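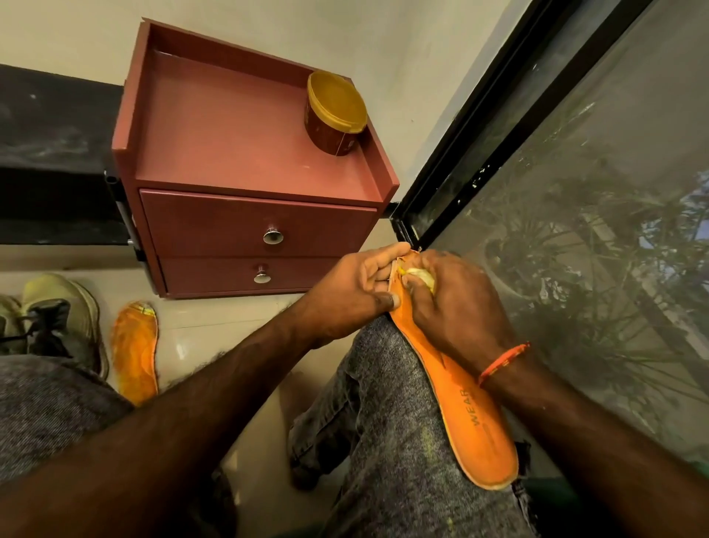

Go easy at the toe, Cayetano Quintana said when we first showed the cleaning cell, the hand knows when to give up and your machine doesn't. I wrote that on the back of a delivery slip, put it in a drawer, and found it again after the trouble in September, so I'd like to start with it.

(Pause. Let people finish sitting down. The door at the back is slow.)

Good morning, everybody, and thank you for coming to hear about insoles at this hour. I'm Imelda Espiritu, and I've been looking after the Flestow cell at Montoya since the crates came in. I'm going to tell you about the day it pushed far too hard for far too long, and about how close Maite came to getting hurt. She has read these notes and is happy for me to use her name. She's in the third row, so be nice.

How the job is done by hand

Start with the hands, and take your time. Most people in the room will have cleaned a shoe insole at some point, probably sitting down, with the thing across one knee. One hand holds it, the other rubs. When I ask people how hard they press they look at me as though I'd asked how hard they blink.

Talk about the holding hand. We spent months on the rubbing and hardly a thought on the holding, and I'm a bit embarrassed about that. The fingers that wrap around the insole feel it bend and slip, and they feel when the foam underneath goes soft. Our fixture is a flat plate with two clamps. It feels nothing at all, poor thing.

Also mention residue. Cleaning paste gets on your fingers, it gets on your jeans, and if you're working by hand that's a matter for the laundry. In the cell it gets under the pad holder, and we'll come back to that.
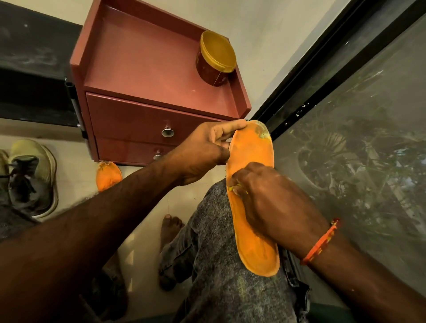

What happened on the day

Keep to the order of the log. I always want to jump ahead to the bang and then I have to go back.

The cell had a batch of 300 insoles to get through, mixed ages, some in very sad condition. A little after the morning break it stopped with a pad holder warning. Dénes Nyitrai was on shift. He opened the guard, saw paste packed around the holder, wiped off what he could reach, closed up and pressed reset. All of that was in the procedure. I know it was, I wrote the procedure.

Now the part that matters (slow down, look up). When the cell stopped, the arm was still down on an insole, pressing. The reset told the force sensor to zero itself. So it took whatever it was feeling at that moment, 40 newtons of good honest push, and called it nothing.

From then on, every time the arm went looking for its normal scrubbing force it added that on top. The screen showed a perfectly healthy number. Dénes looked at the screen several times, and so did I when I walked by with my coffee, and we both thought what a nice smooth morning it was.

The pad went through the top layer on the first few and we didn't see it, as they were dropping face down into the bin. Then one let go of its clamp. It folded up, caught the pad, and the arm lurched sideways and hit the guard door with a noise they heard over in packing.

Maite Casado had her hand on the door. She'd come over to ask about a squeak! The door was closed but the latch wasn't fully home, and it swung open into her wrist. She had a bruise and a fright. The interlock cut the power, as it should, but the arm had already done its swinging by then.

(If somebody asks here whether she was all right, let Maite answer. She tells it better, and she does the noise.)

What we found afterward

We kept the cell locked out for two days and I'm glad we did, even with Eliseo Beltrán ringing every morning about his orders. Three things came out of it.

First, the zeroing. The arm must be up and clear before the sensor may zero, and the software never checked. The supplier had assumed we'd lift it. We had assumed the supplier's reset would lift it. I've had marriages described to me in much the same way.

Second, the latch. It could sit almost closed and still make the switch. We'd all noticed that it wanted a second shove, and we'd all got into the habit of giving it one, and not one of us had put it in the fault book. If you take a single thing home with you today, please let it be a look at your own doors.

Third, the insoles themselves. We'd tuned the cell on fairly new ones, with a firm edge all the way around. What comes in off real shoes is another matter.
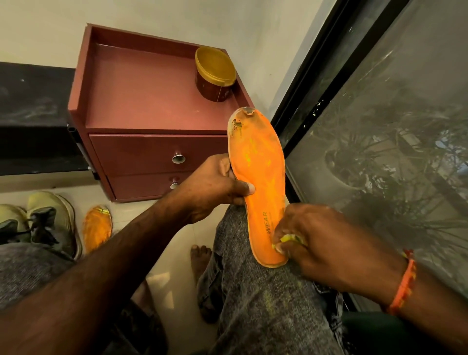 An old insole can be sound at the heel and nearly gone at the toe, so one force setting for the whole length was asking for grief even with a sensor that told the truth. Cayetano said as much at the very start, and I had it on a delivery slip in a drawer. I do think about that.

What we changed

The reset now raises the arm, waits 3 seconds, reads the sensor, and refuses to start if the reading is anything but small. Dénes made the refusal message bright pink. It can't be mistaken for anything else and I've grown fond of it.

The pad holder has a cover, and we clean under it at every break. The door has a new latch and a switch that only makes when the bolt is all the way in. We have a person turn over one insole from each tray and look at it, front and back, under a lamp. That's the cheapest fix on the list and I'd have it before any of the others.

Anything with a torn or worn toe goes to the bench and is done by hand. Eliseo wanted to know how long that arrangement would last. I told him I'd be sorry to see it go. The bench people find things we'd never have thought to measure, and they're good company besides.

We haven't solved the clamps. They still hold too hard on thin foam and not hard enough on thick, and if there's someone from Brammont or Funovham in the room who's wrestled with this, do come and find me at lunch. I'll be the one near the bread.

Questions

Likely ones: did we report it (yes, the same afternoon, as a near miss with a minor injury); is Maite still willing to walk past the cell (yes, on the far side); could the screen have shown the fault (not with the sensor it had, and we're trying out a second one under the fixture plate).

If time runs short, drop the clamps and keep the door.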